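工单 472:Ilard 球赛直播赛后采访放不出来

状态:处理中
设备:Onik 电视盒子
提交人:我自己(家里就我一个人追 Dindalen 队)

先说现象吧。比赛本身看得好好的,四节打完都没卡,可一到赛后采访那段,画面就停在球队老板坐下来那一下,声音倒还在走。九月开赛以来已经第三回了!这次偏偏是大家都在聊的那段道歉采访,群里吵翻了天,我连他到底说了什么都只能听个响。

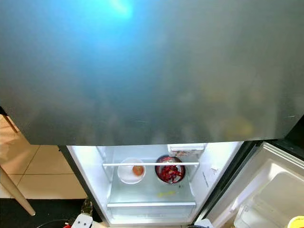
报错码是 514,有时候闪一下就没了,要盯着屏幕右下角才看得到。用手机看同一段回放没问题,所以账号应该没事,会员也没过期,我查过了。

按客服给的步骤,我一条一条试了:

1. 重启盒子。拔电源等了一会儿再插,首页能进,直播能看,采访照样停。顺手把路由器也重启了,没区别。
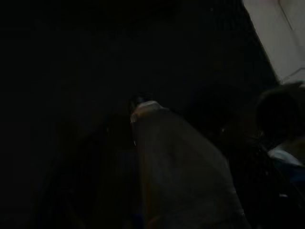 2. 清缓存。清完以后我收藏的球队全没了,又得重新加一遍(这个能不能提前提醒一下啊)。采访多放了几秒,然后还是 514。

3. 换画质。从自动改成 700 那一档,嘿,能放了!不过画面糊得球衣号码都认不出来,改回自动又停住。

客服回复(Wafula Athumani):
您好,514 一般和广告衔接有关,赛后采访前面会插一段赞助商片头,盒子版解码跟不上就会停住。麻烦您发一下版本号,再把“自动跳转下一段”关掉试试。 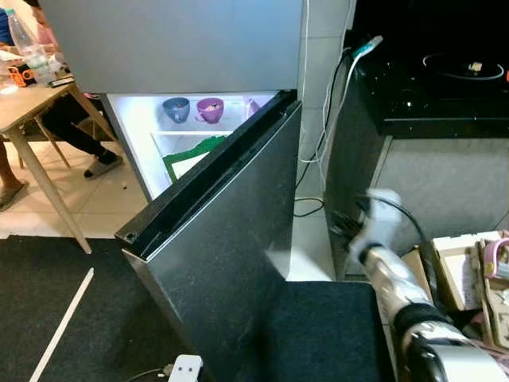 版本号末尾是 127,在“关于”那一页最底下找到的。自动跳转我也关了,从第四节最后两分钟开始重放,想着让它自己走到采访。等的工夫我去翻吃的,冰箱上层就摆着一个蓝灰色的杯子和一个紫色的杯子,紫的那个里面装着点浅色的东西,还有块粉红色的,我琢磨了半天要不要吃,回来一看片头已经放完了,老板正好讲到第二句。没停!我赶紧坐下,结果主持人 Nandi Jacobs 刚追问更衣室的事,又给我定住了。您说气不气人,最关键的就是这句。

所以关掉跳转是有点用的,起码从“一开始就停”变成了“讲一会儿才停”。停住的那个位置我重放了两遍,都在同一句,我感觉跟我家网速关系不大,像是那段片子中间又塞了个广告点。您那边能不能看看 Kruger 球馆那场的文件?别的球馆的采访我还没试。
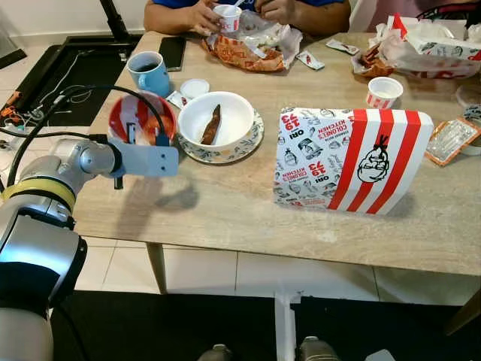
后续

Wafula 回得挺快,说已经转给做回放的同事,会重新上传那一场的采访,等盒子版更新之前先用手机看。行吧,手机看就手机看,就是屏幕小,老板那个表情看着没那么精彩。

另外补一句,今晚八点还有一场,我打算把跳转一直关着,看完了再来这里留言。工单先别关哈!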